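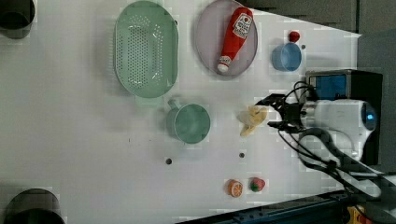
We bought the Hemdale play kitchen set for our after-school robotics club and I've had a term with it now, so I thought I'd write it up for anyone running something similar. I'm no toy expert, mind you, I just see how it behaves between a pair of gripper fingers!

The food is the best bit. The banana is a lovely awkward curved thing and the teenagers adore it (Duygu spent a whole evening on her grasp code for it and was beaming by the end). The ketchup bottle is harder work. Lying on a plate it likes to roll, and Meirion has given it a name I can't print. The mug is fine once you've decided whether you're going for the rim or the handle.

We've been swapping bits about between runs, with a sponge and a toaster oven joining in, and the colours are different enough that our camera code copes with most of it. The strawberry is small, so keep a spare if you can.

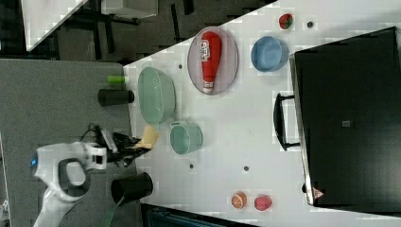 Would I buy it again?

Yes, for a club of 20 like ours. I'd like a second plate in the box, and the lid on the storage tub is rubbish. Four stars from me, five from Duygu.

Delyth Lloyd, 23/05/2022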